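The Gift Drawer

My aunt kept a drawer for presents she had been given and did not want. Every item had a slip of paper taped to it with the giver's name, so that a candle from Cousin Ruth would never find its way back to Cousin Ruth. The system worked for years. Then the tape dried out, the slips fell to the bottom, and one September my mother unwrapped the salad tongs she had bought herself.

I think about those tongs whenever I shop for anyone. I have a friend turning 58 next month, and she has already announced that she wants nothing, a statement I have learned to treat as a threat. So I spent a week looking into handmade gifts, the kind sold by people who sign the bottom of things.

The first stop was Resico, a shop that occupies what used to be a bank. The vault is full of scarves. Everything comes with a card telling you who made it, and some of the cards are longer than this article. I read the life story of a butter dish. It had been dug, thrown, fired, rejected and fired again, and by the end I felt I ought to write to it. The dish costs more than my toaster, and I have no doubt it has had the more interesting time.

A-yeong Lim carves spoons at a bench in the back, under a shelf of spoons she isn't happy with. She has been at it for 12 years and sells most of what she makes to people buying for somebody else. "They ask me what it's for," she told me. "I say soup. They look let down." She now writes "serving piece" on the tag, and the letdown has mostly gone away.
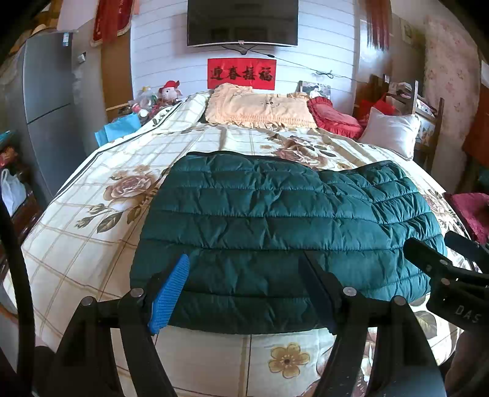

Her own rule for giving is that the thing should be used up or worn out by the person who gets it. Soap passes. So do pencils, jam and socks. A vase is on probation. She once received a hand-blown glass pear from a grateful customer and has moved it between apartments four times, wrapped in a towel, which she says is a lot of towel for a pear.

I tried the rule out at Skudutent, a weekend market in a former bus garage where 700 people were attempting to look at the same table of earrings. There was plenty to use up. I bought a block of beeswax for purposes I have yet to identify. I bought a linen dish towel so nice that I have since dried nothing with it. A man was selling cribbage boards made from old bowling lanes, and he let me hold one for a while without speaking, a sales method I recommend to everybody in retail. It was heavy and beautiful. My friend does not play cribbage. I put it down, walked to the coffee stand, and came back and held it again.

The older stuff is its own temptation. Naltanier deals in secondhand crafts, and its owner showed me a sewing box dated 1942 on the inside of the lid, with a penciled list of what somebody had kept in it. Hooks, tailor's chalk, good scissors, bad scissors. I wanted it badly, and I wanted it for me, a common hazard of the job. The trouble with shopping for a woman who wants nothing is that you are constantly running into the wants of the person holding the wallet.

Wrapping, by the way, is where the makers earn their money. Resico uses brown paper and a sprig of something. Naltanier uses newspaper and doesn't apologize. Bae, a one-room paper studio upstairs from a dentist, will fold your present into a sheet so lovely that the recipient feels bad opening it, and then feels worse when it contains soap.

I ended up with a spoon. It's cherry, a little crooked at the neck, with a bowl deep enough for soup. A-yeong wrapped it in a page from an old seed catalog and asked if I wanted a tag. I had her leave it blank, and I put my name on a slip of paper and taped that to the handle myself. I used good tape.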